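2. Planning Your Purchase

Read this section before you order a Lungu arm set. Steps 1 to 5 can be done on paper.

1. List the tasks you want covered. Start with one - loading laundry, for instance.

2. Write down what the robot must reach, open and lift for that task.

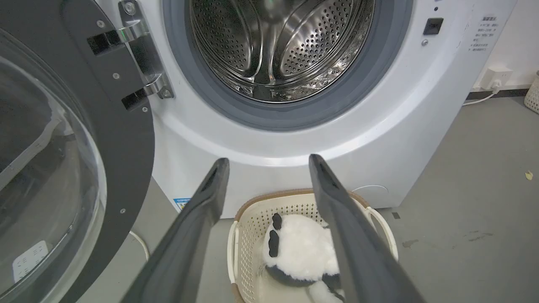

Fingers are priced separately from the arm, and the choice depends on what they have to hold. Budget for one pair per arm. For laundry work, check the container as well as the load: a plastic basket with a curved handle and lattice sides gives the fingers different places to hold than a soft bag does. The standard finger pair costs $199. Two pairs, for a two-arm set, come to $394 when ordered together.

3. Measure the floor space with all appliance doors fully open. A front-loading washer needs room for the door swing, the basket and the robot base.

4. Mark the wall outlets and note where cords cross the floor.

CAUTION: Do not plan a base position on top of a power cord.

5. Add spares and service to the total. Flodine cable kits are not included in the base price. 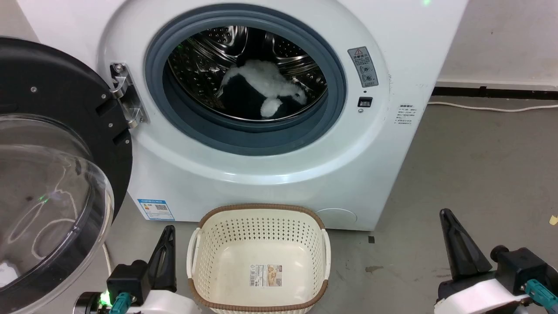

Fabian Kuster writes that he would put the service plan in the first year's budget and leave the second arm until later, as his own order went over on shipping and spare fingers alone.

NOTE: Prices are reviewed every December. A written quote from Trollia stays valid until the date printed on it.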